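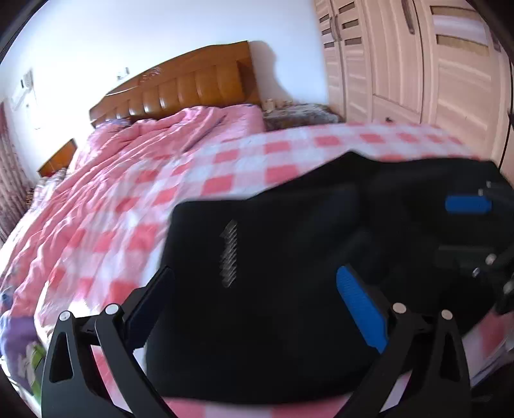 Brunlow Guest House Retrofit: Interim Report to the Radell Fund

Period covered: to the end of September
Prepared by: Mihret Tsegaye, project engineer

1. Summary

Secondary glazing is complete in all 23 bedrooms. The heating controls are in place on the upper floor only. Spending is within the approved budget, with one variation described in section 3.

2. Bedrooms

Each bedroom now has a wall sensor logging temperature and humidity at 15-minute intervals. Two sensors lost their connection overnight and were re-paired. Night readings on the north side remain lower than on the south side - the difference narrowed once the door seals were fitted. Beds stay in their original positions, clear of the radiators.
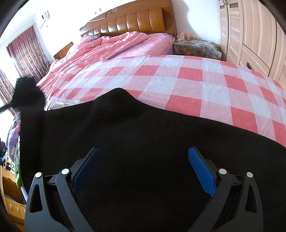

3. Variation

The Laaksonen valves specified in the application were out of stock. Zoltán Somogyi approved an equivalent model at an added cost of $900, charged to contingency. No change to the completion month is expected.

4. Next period

- Install controls on the lower floor.
- Insulate over 100 feet of pipe in the Naltomthorpe wing.
- Repeat the air leakage test with all vents sealed.

The second payment is requested on acceptance of this report. Meter readings and invoices are attached separately.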